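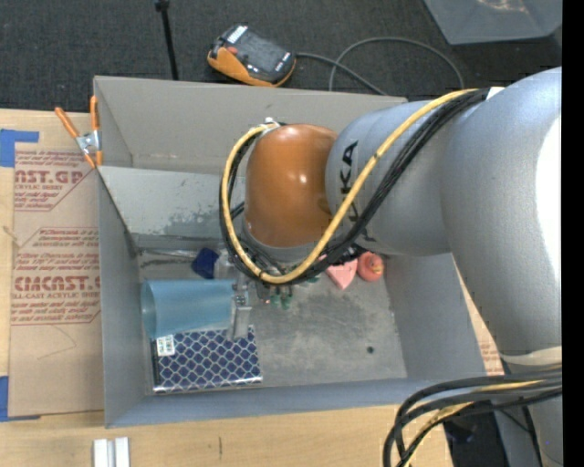 The Harnby ferry rumor was a false report that spread on social media and messaging services in June, claiming that the port of Skivport had been closed after an armed attack on a passenger ferry. No attack had taken place. The report is used in teaching on disinformation as a case of coordinated posting aimed at a small regional audience.

Origin

The first known post was published at 5:40 a.m. by an account that presented itself as a local radio station in Harnby. It carried a photograph of smoke above a harbor, later traced to a warehouse fire in another country. Within 50 minutes the text had been copied by 1,066 accounts, many with the same spelling error in the name of the ferry terminal.

Spread

Most of the early accounts had been created in the same month and had few followers. Real users in Skivport and Mernthorpe began to repeat the claim after a forged notice from the harbor authority appeared in neighborhood groups. Two bus operators suspended service to the terminal. The harbor authority issued a denial at 9:15 a.m., but the forged notice continued to circulate until the evening.

Analysis

A study led by Haris Mladenović collected 1,262 accounts that had posted the claim and sorted them by posting time, wording and link source. It identified a core group of 19 accounts that posted first in every cluster. The study did not name a sponsor. Critics noted that closed messaging groups were not included in the data, so the share of readers reached by automated accounts could not be measured.

See also

Steyn bridge hoax
Forged public notices
Coordinated inauthentic behavior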